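Notes from the Betancur bench

Hello again! Hernán Tamayo here, with my corner of the newsletter, and I'm happy to say I have more to talk about than cable ties this time. I've spent my evenings on the planner, the bit of Fodunik that decides how the arm gets from one spot to another without going through something on the way. A few of you wrote after the last issue asking how it's coming along, so get a coffee, I tend to run on.

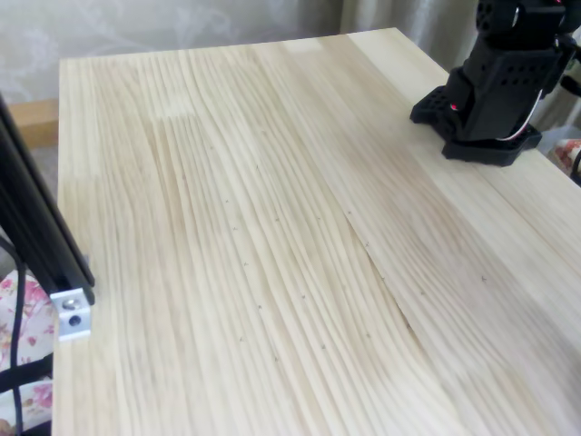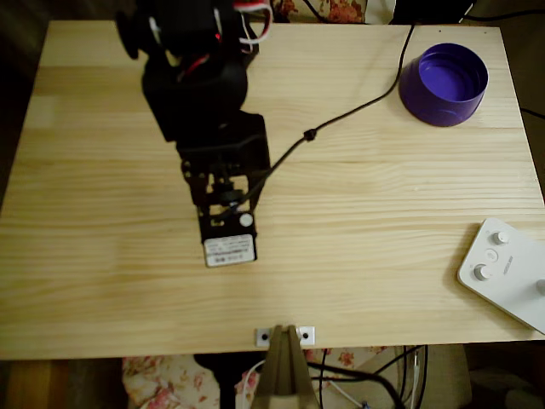 Two views of the pine table and the black arm. The purple bowl is in the second one.

The tabletop that was two inches too high

So, the planner keeps its own little model of the world. It has a box for the tabletop, a few fatter boxes for things like the bowl, and a chain of capsules for the arm itself (a capsule is a cylinder with round ends, and the math for "are these two touching" is lovely and quick). When I ask for a move, it throws random poses at the wall, tosses the ones where something overlaps, and tries to string the rest into a path.

For most of July it was failing on moves that any child could do. Go from here to just over there, nothing between them, and I'd get "no path found" after 2461 samples. I blamed the sampler. I rewrote the sampler! It was a nicer sampler afterward and it failed in exactly the same way.

The culprit was a pair of safety margins. I had padded the tabletop box, and then months later I padded the arm capsules too, having forgotten all about the first lot. Added together they made a tabletop two inches thicker than the one I own, so every pose with the gripper down low was thrown out as a crash. I found it by drawing the padded shapes on the screen, which took me ten minutes to write and which I should have done the first week. Now there's one margin, in one file, with a comment in capitals.

With that fixed, the same moves come back in 17 samples on a good run. The worst I've had is 300, and that was for a reach over the bowl with the elbow folded in tight.

Smoothing, or why it used to wiggle

The raw paths are ugly, by the way. Random samples give you a path that wanders off to look at the ceiling and then comes back. I run a shortcut pass over it: pick two points on the path, try a straight line between them, keep it if nothing collides. Repeat until bored. Then a spline goes through what's left so the joints don't get a jerk at every corner.

One trap for anybody trying this at home: check for collisions again AFTER the spline. The curve can bulge outside the straight pieces you already checked, and mine did, right through the bowl's box. I only caught it in the simulator by luck, so now there's a test for it.

What's next

I want to get cables into the model. At the moment the planner thinks they don't exist, and it will happily choose a wrist turn that winds one up. My plan is to charge extra for wrist rotation and see how far that gets me. Somebody from the Estgate group suggested tracking total twist over the whole session, and I like that idea a lot, but it means the planner has to remember things between moves and it's never had to before.

The new code is in the Fodunik repository under the planner folder, and ticket 1059 has the before and after plots if you enjoy that sort of thing (I do!). If you're running it on a Bevau controller, update your joint limits file first, as the names changed and the old one will load without a complaint and then ignore half of what you wrote.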